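**Zakel arm with the Priltura gripper kit — worth the money for home tasks?**

**mossend_tom** wrote:

We've been looking at the Priltura gripper kit for our Zakel arm. The seller (Kulau) wants 1368 for it with the head camera bracket, or a bit less without. The page says it handles "everyday household objects" and not much else. Has anyone used it for longer than a demo? We mostly want tidying jobs: things off a table, into a drawer, drawer shut.

**Ferrous** wrote:

Had ours since April. The gripper is good. The software that comes with it is average. Setup took me an evening, most of it spent on the cable routing, as the leaflet shows an older wrist and the clips are in a different place now.

It closes gently enough for crisps and bread rolls if you turn the force down from the default. Leave it at the default and you will be eating crumbs.

**jkl_bench** wrote:

I sent mine back. The fingertips wore smooth within weeks and Kulau wanted 50 for a new pair. For that price I'd expect spares in the box. The Tjoa gripper costs less and you can print your own tips for it.

**Ferrous** wrote:

What were you picking up? Mine are still fine.

**jkl_bench** wrote:

Sanded wooden blocks, all day long. I accept that's rougher than what Tom wants. Still, the tips are the one part that touches anything, and they should last.

**mossend_tom** wrote:

Blocks aren't on our list, so that helps. What about reach? I've read that the housing is bulky and fouls on the sides of a drawer.

**halfduplex** wrote:

It can do. Measure your drawer before you order. Ours is shallow and the wrist goes in from above without trouble, but a deep narrow one would be another matter. You want the elbow well clear of the tabletop before the wrist turns down, or the planner refuses the move and gives you error 8, which the manual lists as "reserved".

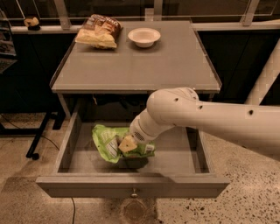 Drawer work is what we bought the kit for, and we've been running it on a small side table in our test space. The drawer needs to be fully out or the planner gets fussy about clearance. With a layout like this one, the arm comes across the front right of the top and bends down into the drawer, and the gripper has the pale yellow square right over the green snack bag. Square pieces like that are harder to let go of cleanly than the bags are. I lowered the release height and added a short pause, and got 100 goes through with almost 50 of them needing no second attempt. That's with a square, mind. Bags do much better.

**jkl_bench** wrote:

Half of them needing a second go is poor for a kit at that price. I had better numbers on flat card with the Tjoa.

**halfduplex** wrote:

With the Tjoa in a drawer, or on an open bench? I tried both. On the bench the Tjoa wins. In the drawer I couldn't get it to approach at an angle without a lot of hand-written waypoints.

**jkl_bench** wrote:

Open bench. Fair enough, I haven't tried a drawer.

**Ferrous** wrote:

Tom, one thing about the knob if yours is small and round like the one on halfduplex's drawer. The stock tips slip on mine unless you come at it dead straight. There's a grooved pair on the Priltura parts list that grips better, though it's worse on paper and card. I swap them over depending on the job.

**mossend_tom** wrote:

Ours has a bar handle, so I should be all right with the stock ones. Does the head camera see into the drawer once the arm is over it?

**halfduplex** wrote:

Partly. The gripper housing hides some of what it's about to touch. I have the camera take one look with the arm parked to the side, then go in on that. If the contents shift after the look, you have to start again.

**lowtorque** wrote:

You can fit a second camera at the wrist, but the bracket isn't included and Kulau has been out of stock since I joined this forum. I made one out of aluminium angle. Happy to post the drawing.

**mossend_tom** wrote:

Please do. I'm leaning towards ordering the version with the head bracket and keeping the Tjoa in mind for bench jobs. I'll ask Kulau whether they'll put a spare set of tips in.

**jkl_bench** wrote:

Get that in writing before you pay.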